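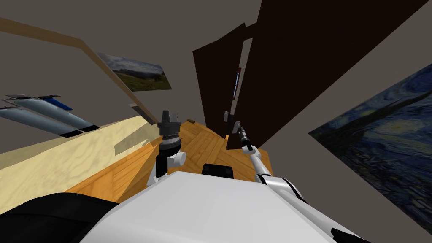
Looking After the Lights on a Small Boat

12 Apr 2025
By Cletus Boateng
Filed under: Boat Care, Electrical, Weekend Jobs

I keep a 1980s cabin cruiser called Brikotau (she came with the name and it's supposed to be bad luck to change it), and over the years I have spent more evenings than I care to add up fiddling with her navigation lights. They live out in the weather, they get hosed down with salt water, and they're usually wired by whoever owned the boat three owners ago. So I've gathered up the things that have helped me, in no very strict order, and I hope some of it saves you a trip back to the store.

Start with the connection

When a light goes dim or starts to flicker, most people reach for a new bulb. I did too for years! Check the connection first. Switch off the circuit at the panel, pull the lens, and have a good look at the contacts. If you see green fuzz or a white crust, clean it off with a small brass brush or a folded strip of fine sandpaper, then wipe everything down with a rag and a little electrical contact cleaner. A smear of dielectric grease when you put it back together will keep the damp out for a good long while.

Don't forget the ground side. On Brikotau the stern light was dim for an entire season, and I replaced the bulb twice before I followed the black wire back to a screw under the aft locker that was so corroded it turned to crumbs in my fingers. Ten minutes with a new ring terminal and it was bright as anything.

Crimps, heat shrink and patience

Use tinned marine wire if you're replacing a run. It costs more, and you will grumble at the register, but plain copper wicks up moisture under the insulation and goes black a surprising distance from the end. Cut back until you see bright metal — if you never see bright metal, the whole length needs to go.

For joints I like the adhesive-lined crimp connectors. Crimp with a proper ratcheting tool, give it a firm tug, then warm the sleeve gently until you see a little bead of glue come out at both ends. Keep the heat moving so you don't scorch the sleeve. And please leave a small drip loop wherever a wire comes down into a fitting, so the water falls off the bottom of the loop before it gets to your nice new joint.

Cloudy lenses

A hazy lens can steal a lot of light. Wash it with dish soap and warm water, let it dry, and then work over it with a plastic polish on a soft cotton cloth, in small circles, for longer than you think you need to. Keep acetone and other strong solvents well away from it, as they can craze the plastic. If the lens is cracked, or a red or green one has faded, I wouldn't bother polishing. Buy a new one.

While the lens is off, look at the gasket. If it has gone flat and hard, replace it. My friend Nobuhle Van Wyk keeps her spare gaskets in an old mint tin with a dusting of talc, and they come out as soft as the day they went in.

Changing over to LED

This is a lovely upgrade for anyone who anchors overnight, as the draw on the battery is so much smaller. Two cautions, though. Put in a complete fixture approved for navigation use, or a bulb the fixture's maker says is suitable, so the color and the angle stay right. And check your VHF radio afterward. Some cheap LEDs throw out interference, so turn the squelch down until you hear the hiss, then flip the lights on and off and listen for a change.

Little habits worth having

Write the fuse sizes on a card and tape it inside the panel door. Carry 4 spare fuses of each size you use, in a jar with a tight lid. Label both ends of every wire you touch, even when you're sure you'll remember (I have been sure many times). And switch everything on at the dock before an evening run, walk all the way around, and look at each light from outside the boat. Do it at dusk if you can — a weak light is much easier to spot then, and it's a pleasant time to be down at the water anyway.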